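Gripper swap checklist, bench 2, Verkosthorpe shop
Filled in 2026-01-08, with my comments after each item (sorry, they got long again)

We're comparing the Cirkex fingers with the old Polák set, so every time the fingers come off and go back on, the whole list gets run. Yes, even if you only had them off for a minute! I went through it with the Cirkex set on and wrote down whatever came to mind.

1. E-stop pressed and released, arm comes back without a fault
OK. The button is getting stiff, but it clicks. I'd still like it on the other side of the bench, because I'm left-handed and I reach across myself every single time.

2. Finger screws tight, mounting block square to the wrist
OK. Snugged both screws by hand first, then with the short driver. Please use the short one, the long one lets you lean on it way too hard and I've already had to chase one thread.

3. Cable routed with slack, plug fully seated at the wrist
OK with a remark. I ran the wrist through its full turn both ways at slow speed and the cable didn't tug. The loop does hang lower than I'd like, and if we add the second camera it'll need a clip. Not a fail, just keep an eye on it.

4. Pads clean and flat, no nicks, no glue squeezing out
OK. Wiped them with alcohol and let them sit while I got coffee. The green pads are grippier than the Polák ones right out of the box, I noticed it just pinching a pen with my fingers and dragging it along. They pick up dust like crazy though, so wipe before every run, not once a day.

5. Test parts out, board in place, fingers open over the table
OK. Metal plate with the pegs toward the front, connector block on the left, round parts under the fingers where the arm can get at them from straight above. 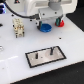
6. Open and close, no part, watch for rubbing
OK. Nice and quiet. There was a little tick near fully closed on the first few tries and then I couldn't get it to do it again, so I'm writing it down and moving on. If you hear it, add your initials here.

7. Force setting matches the sheet
Not OK at first, fixed. The controller had kept the value from the Polák set! Reloaded the Cirkex profile, file 607, and checked it on the pendant. This is the one I worry about. We really need the profile name on the start screen, I've asked for that since May.

8. Wrist camera focused and not blocked by the pads
Marginal. You can find a part and see where it sits between the fingers, but up close it's soft, and fine edges like gear teeth are right at the limit. Good enough for lining up a pick. I wouldn't want to measure anything with it. Tried cleaning the lens, no real change, so my guess is the focus ring.

9. Grip and hold, red gear, pads on opposite sides of the rim
OK. I like this part for the check because the teeth are so small, a hard pad tends to ride on the tips and a soft one gives a bit. What you want is the gear centered with daylight under it, both pads square on the rim. Don't sign this one from across the room, go look at the camera view.

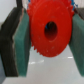

Oldřich Trnka: I'd hold off on passing item 9 until the same gear has been done with the Polák fingers at the same force. With the profile mix-up in item 7 we don't have a fair pair yet. And could we log pad wear? At Fleldale they changed soft pads after 156 cycles and the harder ones just kept going.

Fair point, and I've changed item 9 to "OK, Cirkex only." The Polák run goes on its own sheet so the two don't get mixed up. I added a line for cycle count at the bottom too, starting from zero with these pads.

Still open:
Cable clip at the wrist (item 3)
Camera focus ring (item 8)
Profile name on start screen (item 7)
Polák fingers, same gear, same force

Cycle count, green pads: start at 0, write it in pen please

Checked by: Přemysl Brabec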